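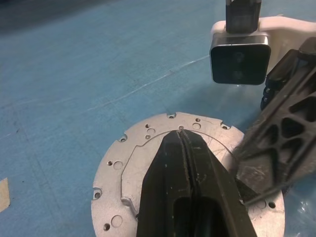

Larniment Bench Cell

A two-arm work cell for light assembly and teardown of small motors, hubs and covers. Built by Wekine for repair shops and short-run lines where parts change from job to job and a fixed machine would not pay.

What it does today

The cell picks up, turns, places and holds parts that a person would handle with fingertips. Motor stators, hub disks, small wheels and cast plates are all within its range. It works on an ordinary table at normal bench height. A plastic sheet over the top is fine, and so is tape on a cardboard mat to mark where finished parts go.

Plan on around 13 short demonstrations for each new part. Most shops get through those in a morning. After that the arms repeat the job on their own, with an operator close by to clear a bad pick.
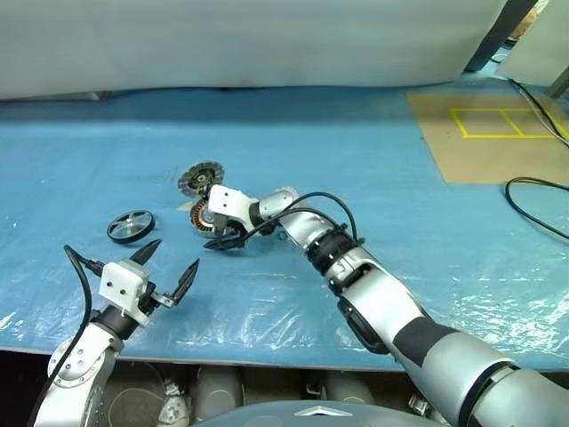 The arms can share a job or work alone. On many tasks one arm does the gripping and the other stays open until there is something to pass or steady. Round parts are harder than flat ones, and two parts that lean on each other are harder still – expect slower cycles and a few retries on those.

What it does not do yet

It does not drive small screws reliably. It does not route soft cable. It will not notice a cracked winding unless you add your own inspection step. Speed is below that of a trained person on nearly every job we have tried, so the cell makes sense for long, dull runs and for hours when the bench would sit idle.

Customers also ask about chores. We have tried folding towels and loading dishes with the same arms. Both can be done slowly in a tidy room, and neither is good enough to sell. The Escobar software package covers shop work only, and we have no date for a home version. 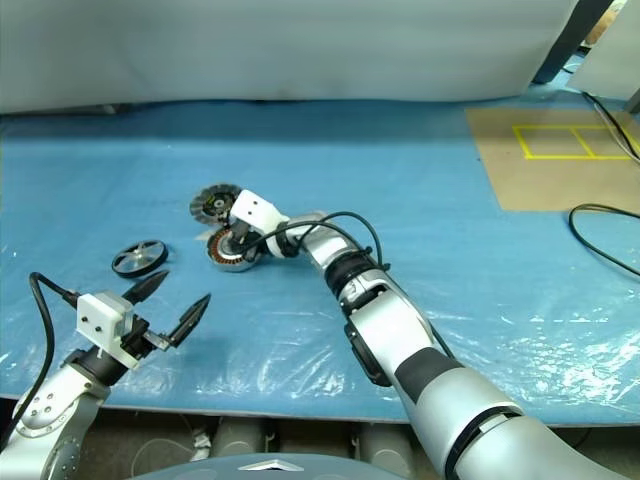
Noemi Dvorak: We run ours on hub teardown from 6 in the evening. It is slower than my crew, but the trays are full when we open. I would not buy it for anything with screws.

Vilhjálmur Riis: Same here on speed. Setup took us two days, most of it spent moving the table. Changing over to a new part is quicker now that we keep the old demonstrations on file.

In the package

Two arms with grippers
Cameras and mounting brackets
Escobar software, one seat
Two days of on-site training

Spare gripper fingers are sold separately under the Trokia name. Orders placed now ship in June. For a trial on your own parts, send us a few samples and a short note on how they are handled today.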